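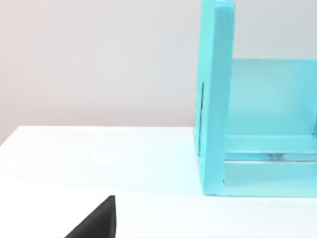 4. Collecting demonstrations

4.1 Setup and operators

All demonstrations for the shelf tasks were given by remote control in simulation, none by kinesthetic guiding, the real arm in Troltthorpe being out of service until October. We say "remote control" for anything where the operator's hand motion is sent to the gripper with no planner in between. Two input devices. First a hand-held six-axis controller, second a small passive leader arm built by Pacheco, same joint layout as the simulated arm but shorter. Operators could swap between them only at the start of a session.

The scene is kept plain on purpose. White table, grey wall, one turquoise shelf unit, one gripper. Figure 4 gives the view from the wrist camera before a reach: black finger tip at the lower left, shelf further back on the right, open table in between. This is the same view the policy gets at training time. Operators saw this view plus a fixed overhead one, and were told to work from the wrist view wherever they could. They mostly did not, see 4.3.

Figure 4. Wrist camera view in the simulated shelf scene. Only the tip of one finger is in view. The shelf runs out of view at the top and on the right.

Four operators took part. One of them (Randi Berge) had used the leader arm before, the other three had not. Each got a practice period as long as they liked, then recorded. Practice runs are not in the data.

4.2 What was recorded

In total 1783 demonstrations were kept after filtering. Each one stores the wrist view, gripper pose, finger opening, and the raw device signal before smoothing. The raw signal was added late, after we found the smoothing hid pauses, so the earliest sessions were thrown out and done again. Annoying but worth it. A pause is often where the operator is deciding something, and a policy trained on the smoothed version sees a slow drift instead of a stop.

Filtering rules, in order. Drop if the finger touches the table with force above the limit. Drop if the shelf moves from its start pose by more than the tolerance. Drop if the operator pressed the "bad" button at any time, even if the run then ended well. The last rule is strict and we argued over it. Keeping those runs would have given more recovery behaviour, which the policy clearly lacks (section 5). But operators used the button in very different ways, one pressing it for any wobble, another hardly ever, and we had no clean way to sort them afterwards.

Start poses were drawn at random on the near side of the table, with the gripper facing the shelf within 18 degrees. Shelf position also random, within a smaller box. Lighting was held fixed for the main set. A second smaller set with changed lighting is used only for testing.

4.3 Where operators had trouble

Depth, mostly. The table is white and featureless and gives the eye very little to judge distance by. In the wrist view the gap between finger and shelf is just pale surface, and operators tended to come in fast over the first part of the reach, then slow down a lot, then creep. The creeping phase takes up nearly half of the recorded time steps in a typical run. This matters for training: without re-weighting, the policy learns that the most common action is to barely move, and it stalls short of the shelf. We down-weight steps with very small motion, details in the appendix.

Second problem, the side panel. Coming from the left, the tall panel is the nearest part of the shelf and it stands between the gripper and the boards. Operators had to swing out round it. With the leader arm they did this in one curve. With the hand-held controller they did it in two straight moves and a stop, sideways first, then forward. Both get there. The mix of the two styles in one data set gives a policy which sometimes averages them and heads for the panel edge. Training on one device at a time removed most of this, at the cost of less data per policy. We report both.

Third, the overhead view. Asked afterwards, all four operators said they looked at it during the swing. So the demonstrations contain information the policy cannot see. An operator knows where the far side of the shelf is, the policy has to guess it from a wrist view in which that side is not shown. We tried hiding the overhead view for a late batch. Runs became slower and more were dropped, but the kept ones were more use per run. If we did it again we would hide it from the start, and accept longer sessions.

Fatigue was not measured properly. Session lengths were logged but breaks weren't, which was an oversight. Berge noted that the leader arm got heavy after a while and her later runs sag a little at the wrist. It is visible in the pose traces, a slow downward bias towards the end of the session. We left these in.

4.4 Comparison with scripted demonstrations

For a baseline we used the Stallov motion script, which plans a collision-free reach from the known shelf pose and plays it back. 3755 scripted runs were generated, no filtering needed. They are smooth, quick and all alike. The policy trained on them does well from start poses close to those in the script and falls off badly outside. Human runs are messier and cover more of teh table, the wandering in the first part of the reach helps here even though no operator intended it.

We also tried mixing, scripted for the approach and human for the swing round the panel. The join between the two is awkward. Speeds dont match, and the policy hesitates at about the place where one source hands over to the other. Blending over a longer window helped a bit. The Proltden toolkit was used for the blending with its default settings, and we did not tune it further for lack of time.

All results in section 5 use the human-only set unless stated.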